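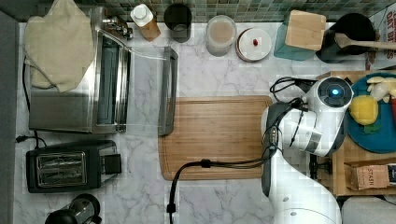

Section 2. Sealing a Stone Countertop with Lenley Penetrating Sealer

Read this section through before opening the can. It covers polished and honed marble, limestone and travertine. For granite, see Section 3. Do not use the product on laminate or solid-surface counters.

What you need
Lenley Penetrating Sealer, 600 ml can
Lenley Stone Cleaner, or a pH-neutral dish soap
Lint-free cotton cloths
Painter's tape and plastic sheeting
Nitrile gloves

Coverage depends on the stone. A honed surface takes more sealer than a polished one.

CAUTION: The sealer is flammable until dry. Turn off gas burners and pilot lights, unplug countertop appliances, and open a window. Keep children and pets out of the kitchen until the smell has cleared.

Testing the stone

1. Clear a spot near the sink or stove, where the old sealer wears first.
2. Put a teaspoon of water on the stone and leave it for ten minutes.
3. Wipe it off. If the stone has darkened, it needs sealing. If the color is unchanged, test again in six months.

Preparing the counter

4. Move everything off the counter, including small appliances and cutting boards. Crumbs and grease collect under toaster ovens and leave a film that blocks the sealer.
5. Wash the stone and rinse twice with clean water.
6. Treat oil stains with a poultice (Section 5). Sealing over a stain makes it harder to remove.
7. Dull etch marks from lemon or vinegar must be polished out first. Sealer does not hide them. If you sand by hand, finish with 600 grit on honed stone only.
8. Let the counter dry overnight.
9. Tape off the backsplash grout, the sink rim and any painted trim.

Applying the sealer

10. Shake the can. Pour a small amount onto a cloth and wipe it on in overlapping strokes, one arm's length at a time.
11. Keep the surface wet for five minutes. Add more where it soaks in.
12. Wipe off all the excess with a dry cloth. Turn the cloth often.
13. Wait 2 hours, then apply a second coat the same way.

NOTE: If a haze appears, dampen a cloth with fresh sealer, rub the area and dry it at once.

CAUTION: Used cloths can catch fire on their own. Lay them flat outdoors to dry before throwing them away.

After sealing

Keep water off the stone for 24 hours. Wait the same time before putting appliances back or preparing food. Do not use vinegar, bleach or scouring powder on sealed stone.

For bulk orders and color samples, contact Gisela Garrido at the Alarcón service counter.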